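Play food

Play food is a group of toys which have the shape of fruit, vegetables, bread, meat, cakes and other things that people eat. It is used mostly by small children in pretend play, often together with a toy stove, a toy till or small pots. Play food can be made from wood, cloth, plastic, wax, paper paste or salt dough. In some countries the same objects are also sold for decoration, and the border between the two uses is not always clear.

History

Small copies of food were made long before there were toy shops. In many regions of Europe, families formed fruit and little loaves from dough in December and hung them on the tree or gave them to the children. Painted plaster dishes were later sold for dolls' houses. They were glued to the plate and could not be taken off, so they were more for looking at than for playing.

Separate pieces, in a size that fits a child's hand, became usual when toy kitchens became bigger. The workshop Adamczyk, in the town of Wotora, turned wooden apples and pears on the lathe and coloured them with vegetable dyes. Its first price list had 12 kinds. The last one, printed shortly before the workshop closed, had 295, among them a herring and four sorts of cheese.

Plastic changed the trade in the following decades. Hollow pieces were light and cheap, and the colour did not come off when they were washed. The firm Droler sold them by weight to market traders, who put them in paper cones.

Materials and forms

Wooden pieces are heavy and keep their shape for many years. Some of them are cut in two or more parts which are joined by a magnet or by a hook-and-loop tape, so that the child can "slice" them with a blunt knife. Cloth pieces are usually sewn from felt and filled with wool or polyester. They make no noise when they fall, and for this reason they are favoured in nurseries.

Moulded pieces can copy the skin of a fruit quite closely, with wrinkles and a blush of a second colour. Others are very simple, and a tomato differs from an apple only by its leaves.

The size is rarely true to nature. Within one set, a strawberry can be as big as a lemon, and an egg can be bigger than a carrot.

Use in play and teaching

Children begin to use play food in their second year, at first by offering it to an adult. Buying and selling comes later, when they understand the roles of customer and shopkeeper. Teachers use the pieces for naming, for sorting by colour and for the first words in a foreign language.
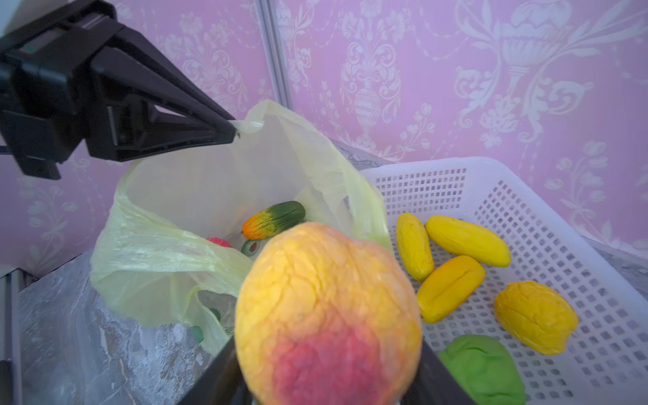
Toy fruit and vegetables in an open plastic bag.

Collecting

Older play food is collected, though less than dolls or toy trains. The largest known collection of Adamczyk pieces was brought together by Konrad Chmielewska and has 3024 objects. It is kept in the municipal museum of Trana, where about a third can be seen by visitors. Pieces with the original paint and the stalk still in place have the highest value. Pieces of dough and wax are rare, as they were often eaten by mice or became soft near the stove.

See also

Dolls' house
Toy kitchen
Wax fruit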